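The orchard behind Fehr Lane

Florence Perron has looked after the old apple trees at Plurkmont for most of her working life. She took over from her uncle, who had taken over from a man called Cemberg, and the press house still carries his name over the door. We met there on a Tuesday, early, before the pruning started.

The orchard has 184 trees. Perron says there were more before the honey fungus came through the bottom field, and she has no plans to fill the gaps.

"People tell me to replant straight away," she says. "You put a young tree into that ground and it's dead in three years. I've grassed it and the sheep go on it. That'll do for now."

Most of the crop is cider fruit, with a few rows of cookers near the house that she sells at the gate. The rest goes through the press. Last year it made 606 litres, a poor figure by her standards. She blames a frost in April which caught the early blossom.

"You can stand out there all night with fires going and it might save you a row. My uncle did it. I did it once and had a cough until June."

She does the pruning herself, with help from Brock Kennedy, who came from Zolosstead to pick one autumn and stayed on. Kennedy learned on the cookers, where mistakes cost less.

"She let me ruin two of them," he says. "They've come back all right. One leans a bit."

His main job now is the washing and sorting. Fruit comes in from the field in sacks and is tipped out, and anything brown or soft goes to a neighbour's pigs. A little scab doesn't matter for cider, but rot does, and he reckons one bad sack can be tasted in the whole barrel.

"I go by smell as much as anything. You get to know it. It's a bit like wet cardboard."

Perron doesn't add yeast. The juice goes into the barrels and is left to start when it likes, and in a cold year that can take weeks. She has been told more than once that this is risky.

"It is risky. I've poured barrels away. But I don't like the other stuff, it all comes out tasting the same."
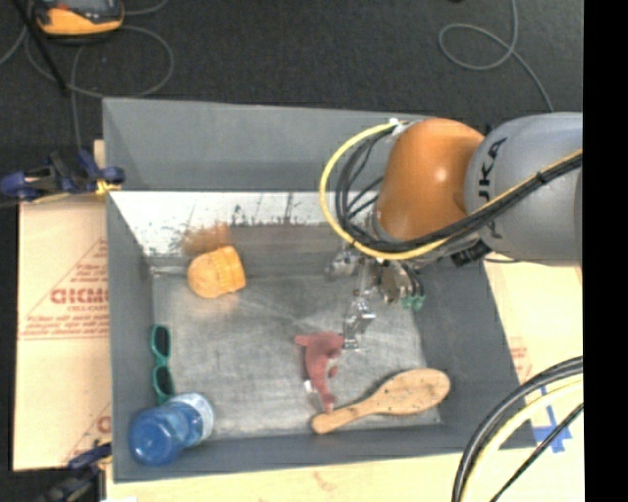

Cleaning takes up more of the year than pressing does. Every surface the fruit touches is scrubbed at the end of the day, and again before the season opens. Perron is fussier about the cleaning than about the look of things, and has no quarrel with a few scuffs. What she won't put up with is old juice left to dry, which brings the vinegar flies.

The first bottles are sold from the press house in spring. She charges the same as last year and doesn't deliver.

"If they want it they know where we are," she says. "Mind the gate when you go, it doesn't catch."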